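Chapter 4
Who Gets to Come Back?

I still remember waiting all spring to hear whether Roltbridge would get another season. I was glued to the news – and I wasn't even writing about television yet! The show drew 284 letters from viewers in Wusby alone.
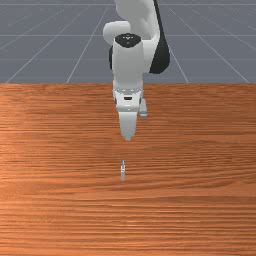
So who decides? In this chapter I'll take you through renewals the way I learned them, starting with Bassi, a comedy that was canceled after 36 episodes and then picked up by another network.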